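木头台面怎么养

克洛特科姆（Clotcombe）镇上做台面的作坊只剩两家，帕里（Parry）是其中一家。店里卖得最多的是拼条木台面，用窄木条一根根胶合起来，宽度可以随意接。店主利诺斯·盖普干这行之前在学校教地理，她说顾客来问的多半是价钱，很少有人问买回去怎么上油。

新台面到家，头一个月每周上一遍油，之后隔几个月补一遍。油用矿物油或者熟桐油都行，薄薄抹开，过夜，第二天早上把浮油擦掉。擦不干净会发黏，沾灰。

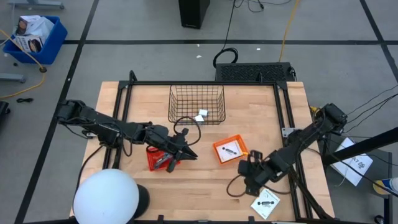

拼条台面最怕的是一面干一面潮。木条吃水以后横向胀，胶缝受力，时间长了就拱。盖普量过一块退回来的旧料，90厘米宽，中间高出4毫米，原因是底面从来没有上过油。浅色木料尤其显脏，像图中那种一条条平行拼起来的浅色桌面，茶渍和铁锈印都藏不住。铁锅带水放一夜，就是一圈黑印，要用草酸慢慢褪。

阿尤巴·阿切姆庞在镇上开面包房，一块台面用到今年三月才第一次重新打磨。他先用100目砂纸顺纹走，再换细的，前后花了2天，磨下去将近一毫米。揉面的那一头磨得最多，靠墙那头几乎没动。

打磨的费用各家不同，帕里按面积收，上门另算。边角有裂的，要先补胶，等干透再约时间。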